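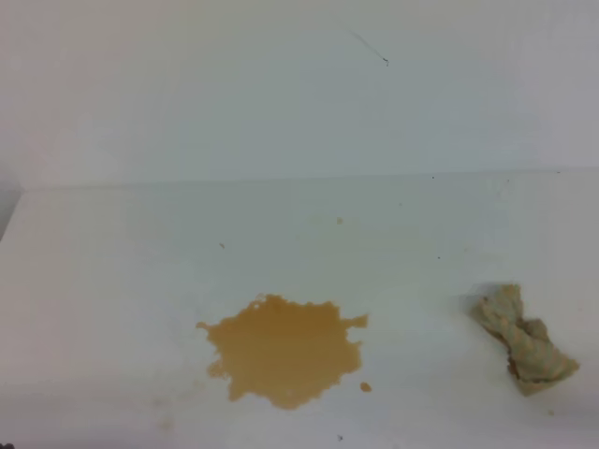 Bench cleaning notes, white top, Brora room
May 12, 2019

Second go at the wiping routine for the white bench. Last entry on this was in April and half of it was about the shelf labels, so I'm starting a fresh page.

Spill is tan-orange, pooled near the front middle of the top, with one small round drop sitting off to the lower right of it. Edges are ragged, more so on the left. There's a narrow bit reaching up to the right, so start the wipe from that corner and pull inward. Going at it from the middle pushes the thin part out toward the wall and you end up wiping twice the area.

Cloth is the beige-green one with the faint diagonal stripe, bunched up on the right. Plenty of clean top between it and the spill. Senthil wants it kept on that side, I would put it closer. Leaving it his way for this set.

Other marks on the top before starting:
- small tan smudge behind the puddle, a little to the left. Might be a dried drop of the same stuff. Treat it as one until somebody scrapes it.
- a few dark specks, one of them in front of the puddle
- small dark mark at the back toward the wall, right-hand side

The dark ones should not go in the spill notes. Check first if they come off with a fingernail. If they don't, write them on the bench sheet and leave them alone. Last time I spent 20 minutes on a mark that was in the surface.

Routine as it stands:
1. Open the cloth out and fold it in four. Do not use it bunched, the creases leave streaks.
2. Lay it over the main puddle and let it soak. Count to 10, no pressing.
3. Lift straight up, turn to a clean face.
4. Wipe inward from the thin end, then from the left edge.
5. Pick up the stray drop separately with a corner of the cloth.
6. Damp pass with plain water over the whole front half, then dry.
7. Smudge last. Damp corner, hold it there a bit, then rub.

Step 2 used to say press down. Hema changed it after the Drummond bench, where pressing sent liquid out past the edge of the cloth on the first try. I agree with her for a puddle this shape. For a thin film I'd still press.

On cleaners: water only for now. The Flarnunus spray is fine on the gray tops but it leaves a haze on white that you only notice when the light is low. Akton wipes are all right but they are small and we get through the box too fast. Hema has a reorder in under request 983, no date on it yet.

Senthil asked if we should log the color of the spill each time. I'd say yes, but in plain words - tan, brown, clear - and skip the guessing about what it is. Tea and weak coffee look the same on this top and it makes no difference to the wipe. It may matter for staining if it gets left overnight, so add a line for how long it sat, when that's known.

To do:
- wash the striped cloths separately from the blue ones, lint is getting across
- new bench sheet for this top, the old one is full at 11 lines
- ask Hema where the plastic scraper went
- try the same routine with the cloth folded in two, see if step 3 still works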